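The Path at Gamport
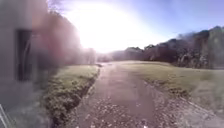
Grounds and Paths Section, Gamport Site

Soledad Zapata began the inspection at the building end, as the procedure required. The form had 12 lines. Line one asked for the surface type, and she wrote: gravel and dirt, compacted. Line two asked for obstructions. There were leaves on the gravel, dark ones, and small debris of the kind that comes off trees. She wrote: leaf litter, scattered, passable.

The sun was low over the far end and she had to read the form with her back to it. The pale wall gave back enough light to make the boxes visible. She stood by the dark recess in the wall and filled in the date, Thu 1 October, and the name of the previous inspector, which was Ozoliņš.

Ozoliņš had walked the path every week until April. His forms were in the binder, and his handwriting did not change from one to the next. Under remarks he had always entered the same word, Mimis, and nothing else. Lindden, who ran the section, believed it was a supplier of gravel. The purchasing office had no such supplier.

She set the measuring wheel to zero and walked. The path ran straight. The center was smoother than the sides, and she kept the wheel on it. The trees and shrubs on the right stood close together, and past the wall she could hear something moving in them at her own pace. She stopped to check the wheel. The sound stopped. She noted the reading and went on.

At 200 meters the form called for a depth test. She pushed the steel pin into the gravel until it met resistance, and read off 6 centimeters. The minimum was five. She wiped the pin and put it back in its sleeve.

A cat came out of the shrubs and sat down on the path. It was gray, with one torn ear, and it looked at the pocket of her jacket – the left one, where the section's jackets have a flap. She opened the flap. There was nothing inside but a pencil. The jacket had been issued to her from the store in April and still had a number inked over on the collar.

"Mimis," she said.

The cat got up and walked ahead of her toward the trees at the far end. She followed with the wheel. It waited at both of the places where the form required a stop, and at the second it lay down, as the slope reading takes 2 minutes.

She completed line eleven at the end of the path. Line twelve was remarks. She wrote the one word, signed, and on the back of the form made a note to bring sardines.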